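Banix-Sim: Kitchen Rollouts, with Judgments
Data card and README

6 min read
Last updated: November

## What you are downloading

Banix-Sim is a set of rendered manipulation episodes in kitchens that do not exist, performed by a policy that sometimes wishes the same were true of it. Every episode comes with a wrist view, joint states, gripper commands, the instruction text, and a verdict on whether the task was done. The verdict is the part we care about. Plenty of people can give you rollouts. We wanted rollouts where you can argue with the grade.

The question behind the release is narrow: if you test a manipulation policy in simulation, how much of your success rate belongs to the policy and how much to the script that decides what counts as success? Our answer, for one policy and one family of tasks, is that the script deserves a co-author credit.

There are 900 episodes. Of these, 200 were also graded by hand, by Su-bin Ryu and Jong-dae Ban, working separately and then together in a mood that varied. The hand-graded part is in `judged/`. Everything else is in `rollouts/`.

## The tasks

All tasks are pick-and-place with food and dishes. The instruction names an object and a destination, such as "put the carrot in the bowl" or "take the carrot out of the bowl." There are six task families, and the two carrot ones cause most of the trouble. Both start from randomized object poses, countertop textures and lighting. The textures were drawn from a library that leans heavily toward the sort of marble found in apartments none of us can afford.

We kept the geometry modest and let the looks vary, because we wanted grading failures that came from contact and timing. A carrot is good for this. It is long, it tapers, it rolls when it feels like it, and its center of mass is never where the policy hopes. In a shallow bowl it also spends a lot of time being nearly in or nearly out, and "nearly" is where the success script earns its keep.

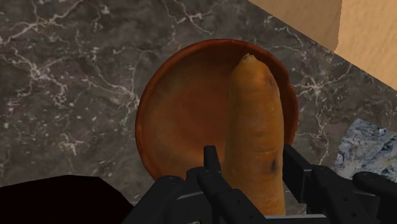

The script, as we first wrote it, called a placement good when the object's center was inside the rim radius and below rim height. That sounds fine until a gripper is still closed on the object. Then the carrot is in the bowl in the same way that your hand is in the cookie jar. Version two added a release condition: fingers open past a set width, no contact for a short spell. Version three added a settling check after the release, because version two was happy to pass a carrot that was on its way out the other side.

We ship all three, in `graders/`, under the names `center`, `release` and `settle`. Please do not average them. Somebody at our first internal talk suggested averaging them and we have not fully recovered.

## What we found

On the hand-graded episodes, `center` disagreed with the human verdict 112 times. Nearly all of those were passes that should have been failures, so the most generous grader was also the easiest one to write. We suspect this is common. `release` did much better, and `settle` did better again, though it is stricter than our two humans about a carrot that rocks a little and then stays put.

The ranking result matters more than the raw numbers. We trained two checkpoints, called Kurov and Zekmont after nothing in particular. Under `center`, Kurov wins. Under `settle`, Zekmont wins. Kurov had learned to get the object over the bowl quickly and then hang on to it, like a guest who has found the snack table. If we had published with the first grader, we would have recommended the worse policy with great confidence and a very nice bar chart.

## How the hand grading worked

Each grader saw the full episode, the instruction, and nothing else. No joint plots, no script verdict. The choices were done, not done, and unclear. Unclear was allowed and used. Where the two graders differed, they watched the episode again together and wrote a one-line note, which is in the `note` field. The notes are short, and a few are rude. We left them in.

The longest disagreement concerned whether an object resting on the rim with one end touching the counter is "in" the bowl. Su-bin said no. Jong-dae said it depends on who is asking. The guideline now says no.

## Known problems

- Friction is a guess. We tuned it until carrots stopped behaving like soap, then stopped tuning.
- The wrist view is often blocked by the gripper itself during the last part of a grasp. Graders had a side view as well, which is included only for `judged/`.
- Some scenes have kitchen clutter that plays no part in the task. The policy occasionally takes an interest in it anyway.
- The `unclear` label is too rare to train on. Use it for checking.
- Lighting changes between episodes but never within one, so do not use this to study shadows that move.
- An early export swapped the open and closed values for the gripper. This is fixed. If your fingers seem to be doing the opposite of what they should, download again.

## What it should not be used for

Do not quote our success rates as evidence that anything will work on a real arm. We ran no hardware trials for this release - the paper says so and this card says so again, since people read one or the other. Do not use the rankings to pick between policies we did not test. And please do not train on `judged/` and then report on `judged/`. We will notice, eventually, and send a disappointed email.

## Loading it

Unpack the archive, point the loader at the top folder, and pick a grader by name. The loader has no default grader and will stop with an error if you leave it blank. This was a design decision, and also the source of most of our mail.

The scene builder is a trimmed version of Yadav, our lab's older kitchen generator. Its config files still mention a toaster. There is no toaster.

## Comments (3)

**mlopes_grip**
Ran our own checkpoint through all three graders and it dropped a place under `settle`. Thanks, I hate it. Is the settling window in seconds or sim steps?

**Su-bin Ryu**
Sim steps. The config comment says seconds. The config comment is wrong and I will fix it.

**t.arden**
Would like to register support for Jong-dae on the rim question. Also the toaster is mentioned in the loader too.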